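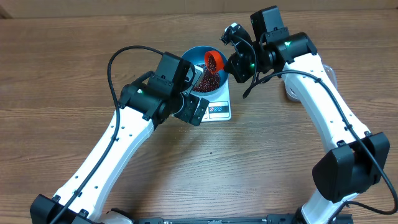
Shiuli Siddiqui had the planner open in one window and the log in the other when the left arm stopped again.

"Timeout," she said.

Arif Thambiah rolled his chair over from the other desk. "Same place?"

"Same place. The right arm has the scoop over the bowl, and the left one asks for permission to let go of the rim. Then it waits."

"Waits for what?"

She scrolled. The task had 57 steps if you printed the whole tree, and most of them were small things like opening a finger or checking a joint. The one that hung was called settle. Arif had written it in June, when they were still using the old scheduler, and it did nothing except hold the left arm still until the weight stopped changing.

"The scale," she said. "It wants two readings that match."

"So give it two readings that match."

"It gets them. It gets them and throws them out."

Arif leaned in and read the log himself. He read logs the way other people read contracts, with one finger on the screen. The readings came in with timestamps from the scale driver, and the planner compared them with its own clock. The planner thought every reading was old.

"Who touched the clocks?" he asked.

"Grurner update. Last night."

Grurner was the layer that passed messages between the arms, and Pandodetti, who paid for the lab and for both of them, had bought it without asking. It was not bad software. It restarted quickly and the error messages were in whole sentences. But every update moved something, and the release notes said things like "improved time handling."

"We could roll it back," Arif said.

"Then the right arm loses the new path smoothing and we get beans on the table again."

He thought about that. The demo was the next morning. A man from Sikder was coming, and Sikder packed dry food for grocery stores and wanted to see one cup of beans poured to a weight, with the bowl held steady, and then the same thing done again. He had said on the phone that he did not care how it worked.

"What if settle just used the arrival time?" Arif said. "Ignore what the scale says about when. Use when we got it."

"That's a hack."

"It's my function. I'm allowed."

"If the queue backs up, you'll be matching old weights and calling them new."

"Then cap the queue at 4."

She did not answer. She opened settle and looked at it. There was a comment at the top in Arif's style, all lowercase: do not let go until sure. Under it were 20 lines of code, and one of them had been commented out for so long that the variable in it no longer existed.

"Why does the left arm even hold the bowl?" she said. "The bowl isn't going anywhere."

"It did once. With Nakier."

Nakier was the first planner, before she was hired. She had only seen it in old branches. It had planned each arm by itself and then slid the two plans around in time until they no longer crossed, and it had worked well until the day the right arm arrived early.

"Pushed it right off the scale," Arif said. "So I added the hold. Then I had to add a way to stop holding. Then the fingers were touching the rim and the weight was wrong, so I had to add settle."

"So settle is there because of the hold."

"Yes."

"And the hold is there because of a planner we don't run."

He took his finger off the screen.

They sat there for a while. The arms kept their position, and the fans in the controller cabinet went up a little and came down. Shiuli made a new branch. She took out the hold, and then settle, and then the check that asked whether settle had finished. The tree got shorter. She told the left arm to park before the pour and kept the bowl in the collision map as a thing the right arm was not allowed to touch.

"Simulation first," Arif said.

"Obviously."

The simulated pour ran clean. She ran it again with a delay added to every message, and it ran clean again, only slower. Then she set the speed to the lowest value the controller would take and put her hand on the stop button.

"Do you want to do it?" she asked. "It's your function."

"I'd like to keep the comment," he said.

She pasted it above the pour step, still in lowercase, and saved the file. Then she cleared the fault, sent both arms home, and waited for the prompt to come back.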